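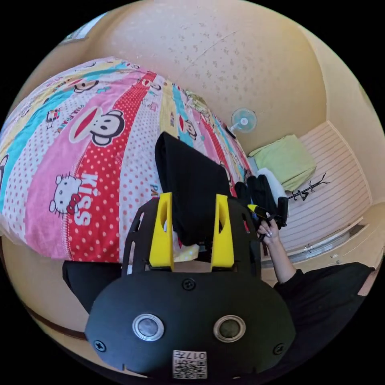

Folding is the part people get wrong, according to one of the operators at Ritine, and she got that in before I'd even found my pen. "Everyone thinks you just close the jaws and lift," she told me. "Then the sleeve goes one way and you go the other."

I'd come to the Ritine open day in Promley expecting a big hall full of machines (I'd packed earplugs!) and ended up talking laundry all afternoon. The project is collecting 2000 runs of people handling clothes with hand-held grippers, so that a robot can learn from them later. They were at 466 when I visited.

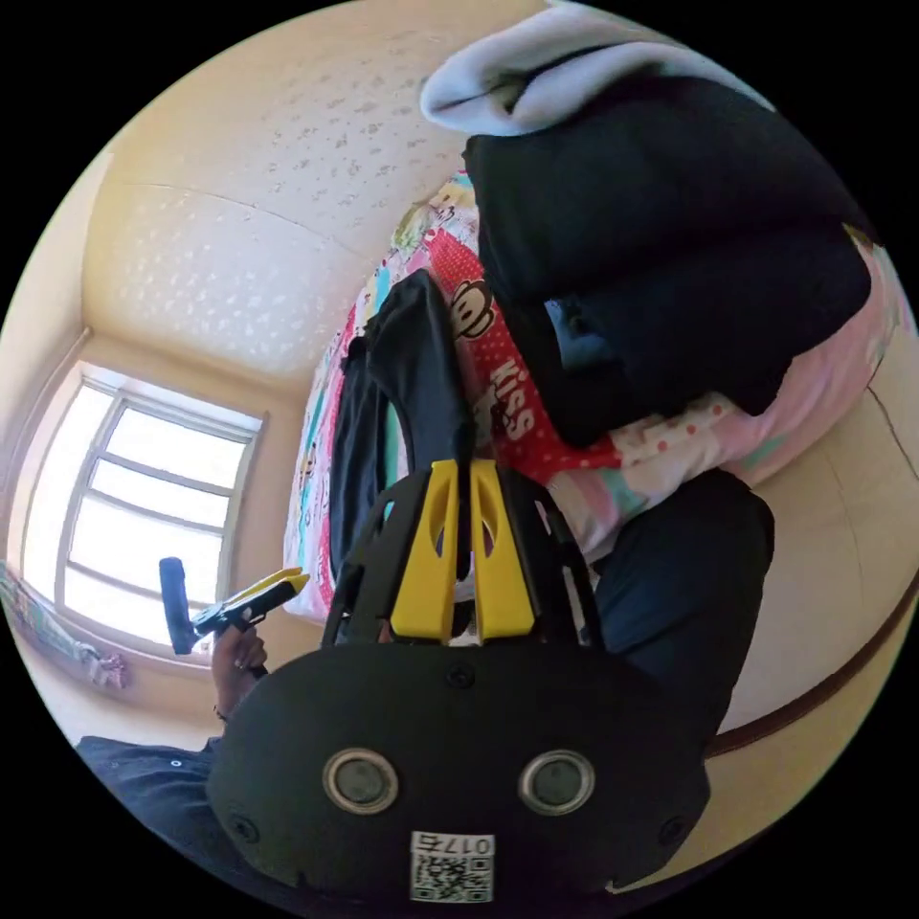
PEOPLE & PROJECTS

I asked whether it gets dull. "By the third hour, sure," she said. "But you start noticing your own hands. I fold at home like I'm being graded." Her personal best is 211 runs in a month, and she was pretty pleased about it – fair enough, I'd have had a T-shirt made. 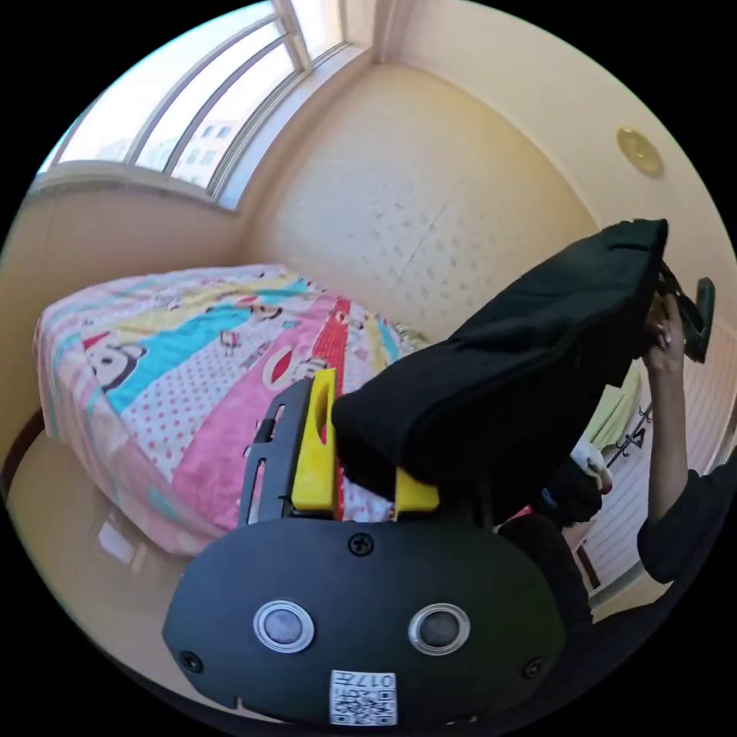 My next question was the obvious one: why clothes? Cups and boxes hold their shape, she said, and cloth has a new one every time you touch it. Dark things are her least favorite. With black fabric pinched between the yellow fingers and a hand holding the far end, I could see what she meant, as I couldn't have told you which fold was which. "Try finding a hem in that," she said.

Visitors got 3 tries each with the practice gripper. I dropped a sock on every one. She was very nice about it and said the people from Gendside had done worse.

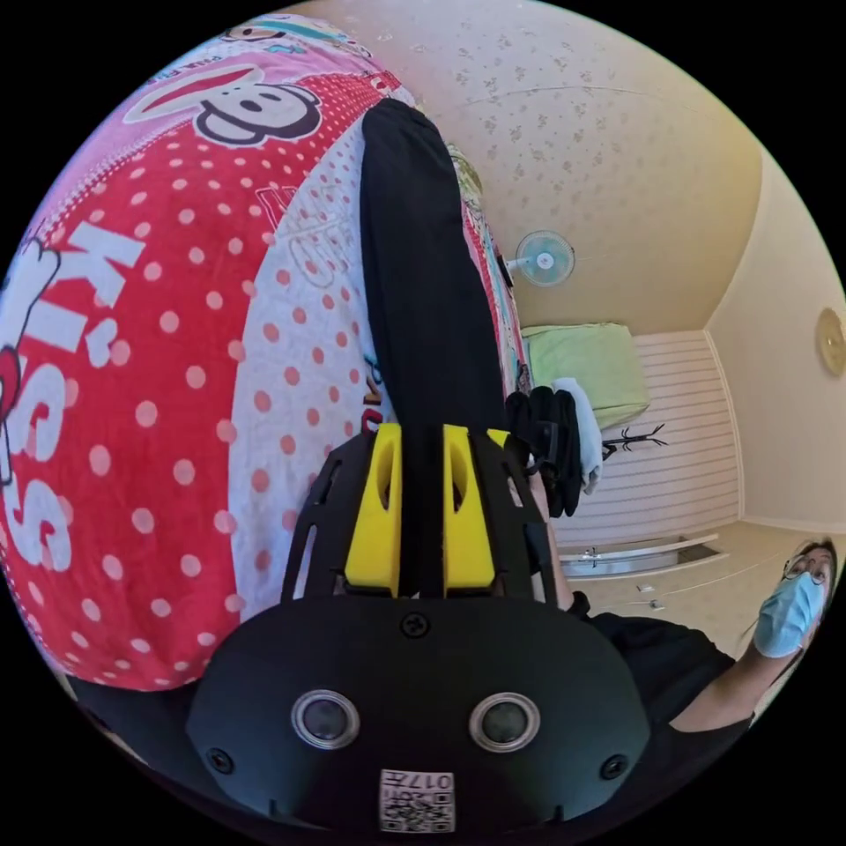

Getting a grip on the black cloth at the Ritine open day.

The next open day is in October, and she says they'll have towels.

Print this page | E-mail this story
Contact us | Copyright Ma Media | Back to top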